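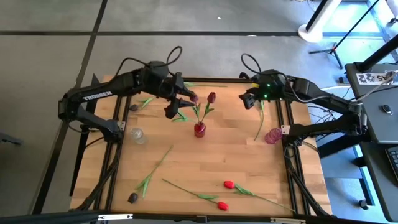

*Slide 1. The two-arm table with the tulip arrangement in the red vase.*

**Speaker notes: "Arranging Tulips with Two Arms"**
Student project report, Fillcombe Technical College
Presenters: Giorgia Marino (opening, task, closing) and Ramiro Llorente (data, results)
Running time: 21 minutes, with questions held to the end

## Opening (Giorgia)

Good afternoon. On behalf of the Robotics Practicum at Fillcombe, I would like to thank the department for the invitation to speak. The work we are presenting was carried out by students in their second term of the practicum, under the regular supervision of the teaching staff.

*Leave Slide 1 up during the welcome. Do not advance until the task has been stated.*

The task given to the class was simple to say. Loose tulips are laid flat on a wooden table. Two robot arms, mounted on opposite sides, must pick them up and place them in a vase. The students operate the arms by hand control first, and the recorded motions are then used to train a policy that is expected to do the same work without an operator.

The department asked why flowers were chosen. In past years the practicum used blocks and plastic cups. Those objects are rigid, and they come out of a grip in the same shape in which they went in. A tulip bends and its leaves catch on other leaves. The students had to consider where along the stem to take hold, and the staff considered that a useful exercise.

*Point to the tulips lying on the lower half of the table. Note for the audience that their buds face different ways. Starting positions were changed between recordings on purpose.*

The glass vessels on either side of the red vase belong to the later stages of the task. Stage one uses the red vase only. Stage two asks for a stem to be placed in one of the others, as named by the instructor before the run begins.

## How the class was organized (Giorgia)

Students worked in pairs. One student operated the arms and the other kept the log. The pairs changed roles at the end of each session. Every recording received one of three marks in the log: complete, incomplete, or discarded.

A recording was discarded if the operator stopped to speak with the log keeper, if a stem was set right by hand, or if a flower left the table. These rules were written by the students in the first week, and the staff accepted them with one change to the wording on dropped stems.

The planning software used for the session schedule is called Lakent. It was written by an earlier practicum group and is maintained by the current one. Questions about Lakent may be directed to Giorgia after the talk.

*Pause. Hand over to Ramiro. Advance to Slide 2.*

## What the arm sees (Ramiro)
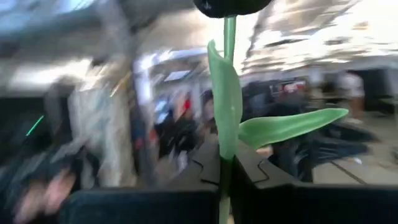 *Slide 2. View from the gripper: the stem held between the two fingers, leaves to the left and right.*

Thank you. I will speak to the recordings themselves.

The view on the screen comes from the small camera that travels with the gripper. The stem and the two leaves are clear, while the room behind them is heavily blurred. The class discussed at length whether blur of this kind would harm the training. Our position is that the held object matters most in this view, and the held object is sharp.

*Allow a few seconds for the audience to look. Draw attention to the long leaf reaching out to the right.*

A leaf in that position presents a difficulty when the flower is lowered into a vase that already holds other stems. It can rest on the rim or push a neighbor aside. Several pairs learned to turn the wrist before lowering. Others moved the flower in from the side. Both methods were kept in the data.

The bloom is only partly in view from this camera, and its lower edge is all that shows. For that reason the fixed view of the full table was recorded together with the gripper view in every run.

## Results (Ramiro)

The class logged 948 recordings. Of these, 200 were set aside and were not used for training, so that the students could compare the policy's motions with human runs it had never been given.

*If asked for success rates: the evaluation is still open. State this plainly and do not offer an estimate.*

Two training setups were prepared, under the working names Clelow and Bang. Clelow uses the table view alone. Bang uses the table view and the gripper view together. In the trial runs so far, the students judged that Bang closed its fingers nearer to the middle of the stem. Clelow tended to take hold too close to the bud. The written comparison will be submitted in March with the full logs.

Both setups have trouble when two stems cross. The arm hesitates above the crossing point and sometimes returns to its starting position. The students have proposed a further set of recordings limited to crossed stems, and the request for table time has been filed.

## Closing (Giorgia)

*Return to Slide 1.*

The practicum will continue with the same table and the same task next term. New students will begin by reading the existing log before they operate the arms. Groups wishing to observe a session are asked to write to the practicum office one week in advance.

Ramiro and I will now take questions.

*Reminders for the question period:*

- Repeat each question into the microphone.
- Questions on cost go to the department office.
- Ramiro takes questions on Clelow and Bang. Giorgia takes questions on grading and class size.

Notes last revised Thursday, December 27, 2018. G.M.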